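Unit 4. Wet cleaning of hard tabletops

Dry soil comes off before any liquid goes on. Crumbs and fine specks left in place turn to paste under the cloth and end up along the edge strip. Clear them with a dry cloth, working from the far side inward.
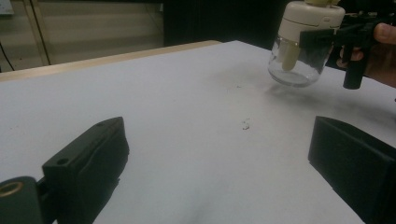 Nisha Pal

The sprayer has a clear jar, a cap with a dip tube, and a black nozzle arm. With a thin layer of liquid at the bottom, the tube may draw air — refill before starting. Spray from 30 cm, wait 75 seconds, wipe in straight overlapping passes.

Reading for October: handout 47, edge strips and joints.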